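Last updated: April 6, 2020

We use cookies to remember your reading settings. By staying on this page you agree. Accept / Manage

4. Sorting and Holding Before the Fold

4.1 Why the heap matters

Most of the writing on household laundry stops at the dryer door or picks up again at the folded stack. The stretch in between gets a sentence or two. In our diaries it was the longest stretch of all. Clothes came off the line or out of the machine, went onto a table, and stayed. An hour, an evening, sometimes until the next load pushed them along. We call this the holding stage and the rest of this section is about it.

Households in the Elwood and Sedgwick groups kept laundry diaries, one line per garment, with a code for where the garment was put down, what it was put down with, and where it went next. After cleaning we had 2,457 usable garment lines. Of these 1,686 passed through a heap at some point. The remainder went straight to a hanger, a drawer or somebody's back. We dropped lines where the next place was left blank, even when it could be guessed from the line below it. Guessing made the Sedgwick numbers look better than they were.

A heap, for our purposes, is any garment set down unfolded on a flat surface with at least one other textile touching it. One shirt on a chair is not a heap. One shirt on a chair on top of a towel is. Coders disagreed on beds — a made bed with a blanket is a textile, strictly — and we settled it by leaving bedding out unless it had been washed in the same load.

4.2 Linen shirts as the test garment

We picked linen shirts for the closer look. Reasons are practical. Linen takes a crease quickly and keeps it, so time in the heap shows up later as work at the ironing board. Slubby weaves are worse to judge than smooth ones, the thick threads read as small ridges and people smooth them again and again with the flat of the hand. And a shirt has parts: collar, placket, cuffs, hem, each with its own way of going wrong.

Cuffs were the part most complained about. A cuff that doubles back on itself in the heap gets pressed that way by whatever is on top, and the fold line sits right across the stitching where it is hard to iron out. Buttons came second. A button under a layer leaves a round mark in soft cloth, mostly faint, mostly gone after one wearing, but people noticed it and wrote it down. Hems hardly came up at all. A hem lying flat on the table looks after itself.

The Gurar coding sheet (Appendix B) has a box for each of these parts. It was drawn up for cotton workwear and we should of changed the collar codes before starting. We did not, so collar results are left out here.

4.3 What gets stacked with what

We had expected people to keep whites together through the holding stage, given how careful most of them were at the machine. They did not. Color sorting ended when the wash ended. Once clean, white shirts lay with gray prints, kitchen cloths, dark knitwear, whatever came to hand. Several diaries gave the same explanation in different words: clean is clean.

What people did sort by, loosely, was weight. Heavy things went down first or were put to the side. Thin prints ended up on top or half over the edge of the shirt beneath. This was rarely planned. Heavy things come out of the basket in one pull, thin ones cling to each other and come late. The order of the heap is the order of the unloading, more or less, and it gets undone only when someone goes looking for a particular item.

Overlap turned out to be a better measure than height. A tall loose mound of one shirt did little harm. The creases were round and soft and shook out. A low heap with a second garment lying partly across it did more, the crease forming along the border where the covered part met the uncovered part. Coders marked overlap as none, part or full. Part overlap had the most ironing notes against it, full overlap fewer, which suprised us until we looked at how full overlap happens. Usually it is one big flat item dropped over everything, and it presses evenly.

4.4 The box beside the heap

Fabric storage boxes were in wide use in both groups, for the shelf mainly. During holding they were brought to the table and left standing next to the clothes, and we had not planned for this. The coding sheet has no entry for a container that is present but not yet in use. We added one late (code 3, "box at hand") and went back through the diaries where the wording allowed it.

With a box at hand, the time in the heap was shorter in the Elwood group and no different in Sedgwick. We don't have a good account of the gap. Table size is one candidate. On a small table the box takes up the space where folding would be done, so the shirt must be folded in the air or against the chest, and the result is rougher. Elwood tables were larger on the whole. Another candidate is what the box is for. Some homes kept it for folded shirts only, some for anything soft, and the second sort filled up with half-folded things that came out again later. Not a saving.

Soft sides matter too, a little. A stiff box holds a stack upright. A fabric one leans with its contents and the bottom shirts slide. People who folded to the width of the box reported less of this. People who folded to the habit they grew up with, and then made it fit, reported more.

4.5 Surfaces

Wooden tabletops were the usual place, followed by beds, sofas and the top of the machine itself. Wood was liked for being flat and for being there. A few diaries mention laying a towel first, against snags or crumbs. Light wood was said to make it easier to spot a dark sock or thread, harder to spot a pale one. We coded surface but not color, so this stays a remark.

Overhead light got more mentions than we had room for. Under a lamp straight above, the folds in white cloth show up strongly and the shirt looks worse than it is; by a window from the side it is the slubs that show. Two of the coders ran into this with reference pictures, scoring the same shirt a grade apart. From then on the crease scale was used by touch first, eye second. See Figure 2 for a shirt of the type scored.

4.6 From heap to fold

Of the garments that passed through a heap, 1,337 were folded from it directly. The rest were hung, worn, ironed first, or rewashed, the last mostly where a heap had been slept on by a cat. Direct folding is quicker per garment but the first move is nearly always a search: find the shoulders, find the collar, turn the thing the right way up. Diarists called this "finding the shirt". It took up to half the folding time by their own estimates, which we would treat with care.

Starting points varied. Some lifted at the collar and let it drop, some found a side seam, some spread the whole garment out flat from where it lay and worked from the hem. The last group did the least shaking and had the fewest cuff notes. Whether that is the method or the sort of person who uses it, we can not say from diaries.

Buttoning before folding was rare. One button, top or middle, was the common compromise. The Nelavov folding guide, handed out to half of the Sedgwick group, asks for three, and we found no sign that anyone kept to it past the first week or so. Compliance in October was already low. The other steps in the guide fared better, mainly the one about pulling cuffs straight before the sleeve is laid back — quick to do, easy to remember.

4.7 Limits

Diary lines are written after the fact and by the person doing the work. Short holding times are probably under-reported, no one writes down a shirt that was on the table for a minute. Shared homes had two or more hands in the same heap and only one pen. Fabric was self-reported, and some of the linen is likely a blend. Season was not controlled for, and linen in winter is a different matter, fewer shirts and longer gaps between them. We also have no weights, only "heavy" and "light" as the diarist felt it.

Figure 2. Linen shirt in a heap with a printed gray textile, part overlap, box at hand. 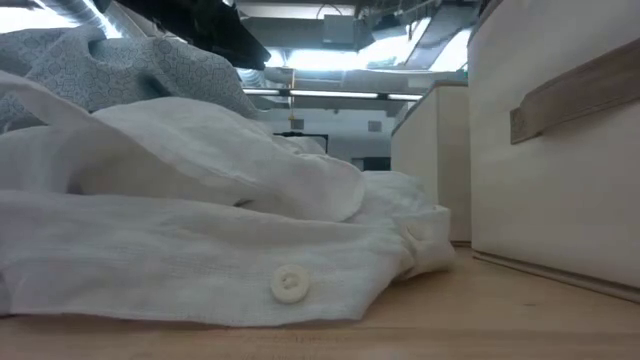
Part overlap is also where the two coders differed most, and a second pass with a finer scale is under way. Five steps in place of the current ones, edges marked separately from the middle. First results suggest the border crease depends more on the upper textile than on the shirt. Section 5 takes up the ironing notes.

Related items
Drying racks and floor space in small apartments
A crease scale for plain-weave shirts
Where socks go: notes on unmatched items
Appendix B: the Gurar coding sheet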